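Home | Projects | Reports | Funding | Contact
Last updated: July

Jirthorpe School Robotics Club – progress report to the Nondari Fund

Dear Bríd Mac Carthaigh,

Since the spring report the club has got its arm moving, lost a gearbox, found another one and entered the Pideck Challenge. It has been a great term and I'm delighted to be writing this one.

Money

Of the 675 pounds you granted us, 600 has been spent. The biggest item was 375 for replacement motors and a spare controller board. The remainder went on cable, fixings, the competition entry fee and a second-hand power supply (which hums, but Davoud Bakhtiari from the science department has tested it and is happy). What is left is set aside for the minibus.

The club

We meet after school until half past five. Numbers dipped during exams and came straight back up. Socorro Paucar in Year 10 now leads the programming group, and she rewrote most of the code that controls the arm over half-term without being asked! The pupils have named the robot Belay, after the climbing wall it is stored behind.

The younger ones were a bit shy of the soldering bench at first. Abelardo Castaño came in from the college for two sessions and they were queuing for it by the second.

Picking things up

The Pideck rules give each team 6 household objects to lift and move to a marked spot. Soft and boxy things went well early on. Round things have been the real work – Belay tended to close one finger before the other and push the object away. The groups have been practising with a roll of tape laid flat between the open fingers, and Socorro's team is now working on the centring, with the wrist camera giving them the view they steer by.

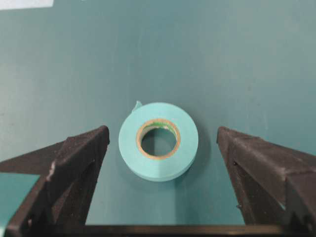 Next term

The regional heat is in November. Before then we want to get both fingers closing evenly, write up the code so that new members can follow it, and run a full timed practice in the hall. Colm Doherty has offered to act as judge for that and has promised to be strict.

We would love you to come and see Belay at work – any club afternoon would suit us.

With many thanks from all of us at the club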